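Bench tips for a two-arm build in a shared workshop

3 min read

Our workshop shares one big table between the people who fix chairs and the people who would like a robot to set out lunch. I am in the second group. These are the tips I wish had been taped to the wall when I started.

Tape the table before you teach anything. Blue painter's tape, long strips, pressed down with a thumb. The lines don't have to be square (mine lean like fence posts in October). They only have to stay put, so that when you write "plate, left panel" in the notebook it still means something next week.

Sort out the cable before the first long run. Leave enough slack at the wrist for a full turn, then swing the joint by hand with the power off and watch where the loop goes. A cable that is fine at rest can still snag on a turn.

Start with dishes you don't love. A cup, a plate and an apple will keep two arms busy for longer than you'd think, and an apple forgives most things.
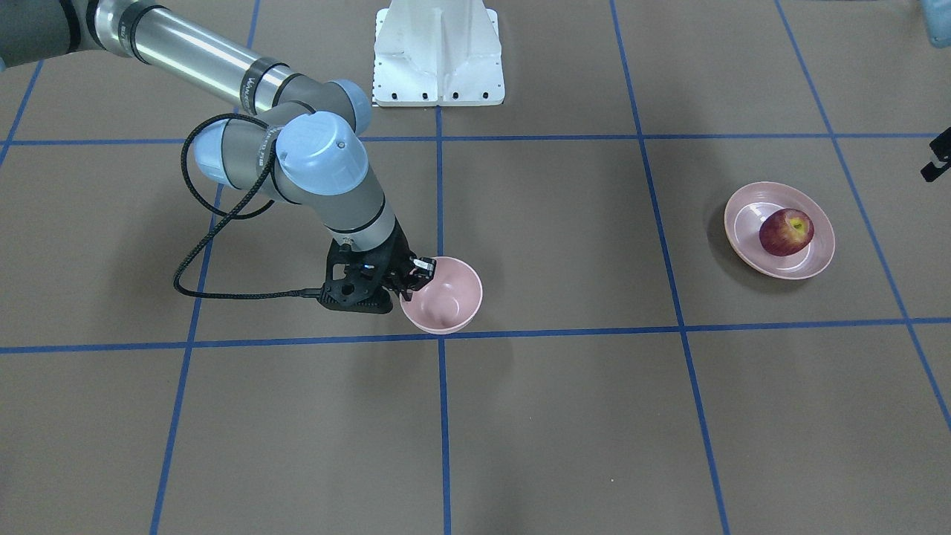
How fast should the arms move at first? Slow enough that you get bored. I keep mine at the lowest speed setting until a move has gone cleanly several times in a row, and only then nudge it up — one notch, with a hand near the stop button.

Itzel Medrano, who shares my bench hours, keeps a log of every run in a file called Prellatance. It stands at 262 entries, and a fair number of them say "bowl, again." Copy the habit if not the handwriting. Write down what was on the table, which arm went first and what you changed.

Round things tip and roll. Decide early whether you will reset them by hand or let the arms deal with it, and stick to that for the whole session, or your notes will be useless.
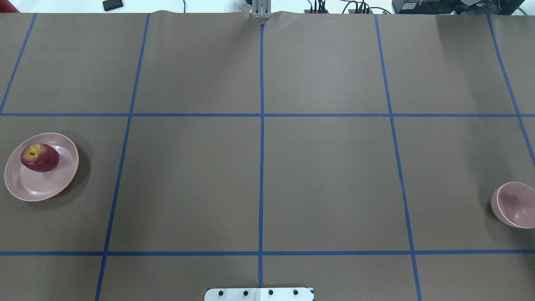 Putting it all away

Power down first, then park the arms, then pick up the dishes. Leave the tape. The chair people have been told.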